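Section 5: Doors, shelf and everyday use

Before you start, make sure the carcass is standing against the wall in its final place and that the feet have been levelled as described in Section 4. Doors hung on a cabinet that leans will not line up, however carefully the hinges are set.

Applies to: Drumley low cabinet, two-door, oak finish.

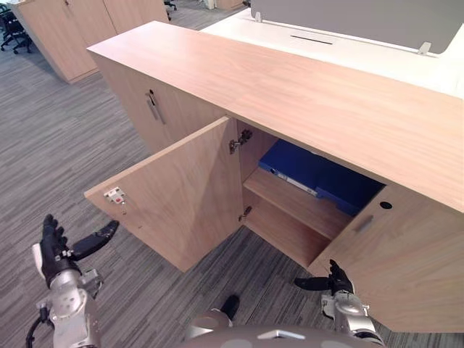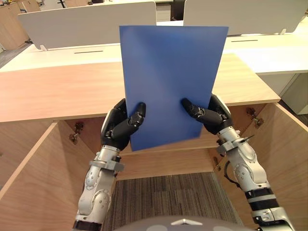 Can I stand ring binders upright in the lower compartment?
It depends on the shelf position. With the shelf in the top set of holes most binders will stand upright underneath it. In the middle set they have to be laid flat, spine towards the door, so that the label can be read without taking them out.

5.1 Fitting the shelf

1. Open both doors as far as they will go.
2. Choose a set of holes and push one shelf pin into each of the four holes at that height. Push until the collar sits flat against the side panel.
3. Hold the shelf with the edged side towards you. Tip it, pass it through the opening at an angle and lower the back edge first.
4. Press down on each corner. If the shelf rocks, one of the pins is in the wrong hole. Take the shelf out and check all four.

Note: The pins are packed in the small bag marked C, together with 2 spares. Keep the spares.

Caution: Do not climb or sit on the shelf, and do not use it as a step to reach the wall above.

5.2 Adjusting the doors

Each door hangs on two concealed hinges. You need a cross-head screwdriver. A power driver will strip the screws.

1. Close both doors and look at the gap between them. It should be 2 mm from top to bottom.
2. If the gap is wider at the top than at the bottom, open the door and turn the front screw on the upper hinge a quarter turn. Close the door and look again.
3. To move the whole door up or down, loosen the two plate screws on both hinges, shift the door and tighten them. Have a second person hold the door while you do it.
4. To bring the door closer to the carcass, loosen the rear screw, slide the arm back and tighten.
5. Repeat for the other door.

Make small changes, one hinge at a time. The doors may settle a little in the first weeks and need going over again.

5.3 The catch

The catch is fixed to the inner face of the left-hand door. It should engage when the door is pushed shut with the flat of one hand.

1. If the door springs back, check that nothing on the shelf is standing proud of the front edge. A binder pushed in crooked is the usual cause.
2. If the shelf is clear, loosen the catch screws, move the catch slightly and tighten again.
3. Do not oil the catch. Wipe it with a dry cloth.

Caution: Keep fingers away from the hinge side when closing. Small children should not play with the doors.

5.4 Loading

Maximum load on the shelf, evenly spread: 5 kg more than the figure on the old Elodo model, so labels from the two ranges must not be swapped. The correct figure is on the sticker inside the right-hand side panel.

Put heavy files at the ends of the shelf, over the pins, and lighter things such as plastic folders and loose covers in the middle. Leave a hand's width free on one side so that a binder can be drawn out without dragging its neighbours with it.

Paper should be kept clear of the back panel if the cabinet stands against an outside wall.

5.5 Cleaning

1. Take everything off the top and dust it with a soft cloth, following the grain.
2. For marks, use a cloth wrung out in warm water with a drop of washing-up liquid. Dry straight away.
3. Do not use scouring cream, wire wool or furniture wax.

Blue and red plastic covers can leave colour behind if they lie in direct sun on a pale surface. Put them away when you have finished with them.

5.6 Spare parts

Hinges, pins and catches can be ordered from Arkisham under part group 76. Give the colour of the finish and say which door the part is for. Questions about this section go to Noémi Hegedűs in the parts office.

Continue with Section 6, Fixing to the wall.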